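Roxana Văduva is done playing the nice sister

I had been sitting in the cafe for maybe ten minutes before I worked out that the woman at the next table, the one in the big gray sweater doing a crossword in pen, was Roxana Văduva. I'd watched her for eight hours of television the week before and I still missed her. She saw me looking, capped the pen and slid her bag off the spare chair.

"You were staring at the door," she said. "I figured you'd get there."

If you've seen any Romanian drama in the last few years, you know the face. She was the nice sister in one show, the nice neighbor in the next, and then a nurse so kind that my mother asked me whether she was single. So it's a shock to meet her as Ilinca Munteanu in Prerenen, the new eight-part series that has its first episode on February 1, 2020. Munteanu runs a ferry company in a river town, lies to everybody she loves and, by the end of the second episode, has let a man go to prison for something her own son did. And she does it all in the same soft voice that used to sell us on the nurse!

Văduva says the voice was her idea. The script had Munteanu shouting a lot, and at the first read-through she tried it that way and hated it.

"I sounded like somebody's gym teacher," she said. "So the next day I came in and whispered the whole thing, and the director kept leaning in across the table. I thought, okay, good, lean in."

The director is Ismael Rocha, whose last film, Flulanine, I loved and which hardly anyone went to see (I was in a theater with four other people, and two of them left). He wrote to Văduva after catching her in a play in Cluj, where she had a single scene and no shoes. She thought the email was a scam and left it alone for most of a month. Her agent made her write back.

They shot it in one long stretch from April into the summer, mostly on the water. Rocha wanted a working ferry and got one, an old car ferry with a rusty ramp, and the crew had to hand it back every evening in time for the last run. Up to 200 extras turned up for the festival episode, which is the one I'd point you to if you only have time for one. It rains, the band keeps playing, and Munteanu walks through the crowd shaking hands with people she's about to ruin. I've watched that walk three times now.

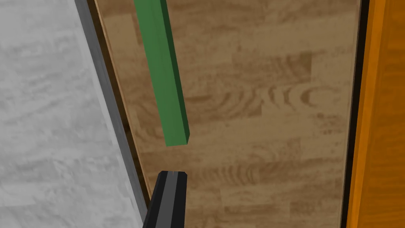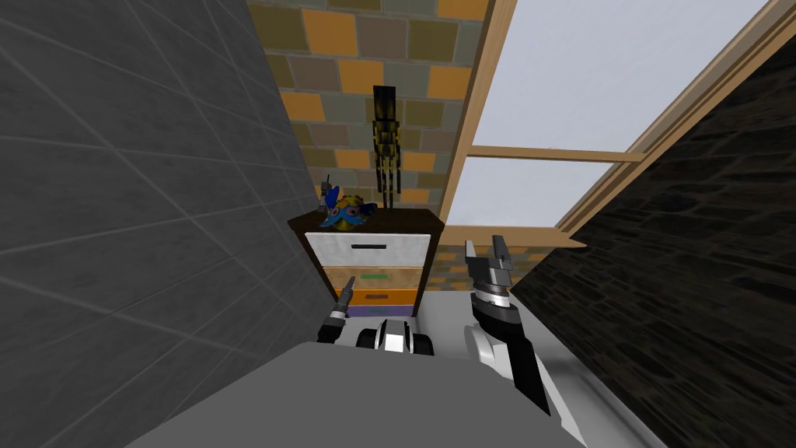 Computer-rendered views, the second one looking toward a small dresser.

I asked her if it was hard to shake the part off at night and she laughed at me pretty hard.

"No. I ate dinner. I called my sister. Everyone wants me to say I was haunted - I was tired, it was cold and my boots were bad."

She was a little more serious about the learning side of it. She grew up in a town of 4,000 people, the kind where the woman who owns the bus company or the bakery really does run the place, and she borrowed from one of those women for the walk and the way Munteanu looks over her glasses at people. She won't say which one. "She has a television," was all I got.

She also learned to steer. There's a shot in episode five where Munteanu brings the ferry in herself in the dark, and I'd assumed it was a stand-in with the right coat. It's her, with the regular captain crouched out of sight at her knees, telling her left, left, more left. She bumped the dock on the first two tries and the third is the one they used. If you look at her jaw in that shot you can tell she's not acting very much.

I talked to Rocha on the phone a few days later. He was in a car and kept dropping out, so I have about half of what he said, but he was clear that he never looked at anybody else for the role. He had a list of 20 names from the producers and says he didn't open the file until shooting was over. I don't know if I believe that, but it's a good story and he told it well.

What he did worry about was the ending. There were two versions of the last episode, and the cast didn't know which one was going out until the crew screening. Văduva argued for the other one. She's come around, mostly. I can't say much more without spoiling it, except that I think she was right the first time, and I told her so, and she reached over and shook my hand.

As for what's next, she's keeping it small. There's a stage piece called Luvo, two actors and a lot of talking, which she'll do through the spring in a room that seats fewer people than the cafe we were in. She plays a woman waiting for a phone call. After that she wants to do a comedy, and she'd like anybody reading this who writes comedies to know that she's very funny and can do a Hungarian accent. She did some of it for me. The guy behind the counter clapped.

There's talk of a second season of Prerenen too. Rocha went quiet when I brought it up, and this time I don't think it was the tunnel. Văduva said she'd do it if they moved the story somewhere warm.

She'd finished the crossword by the time I'd paid, apart from one corner. I offered a word for it. It was wrong, she wrote it in anyway, and then she went off to rehearsal with her hood up and walked past a poster of her own face at the bus stop without turning her head.

All eight episodes run weekly, with subtitles. Luvo has its first night in April.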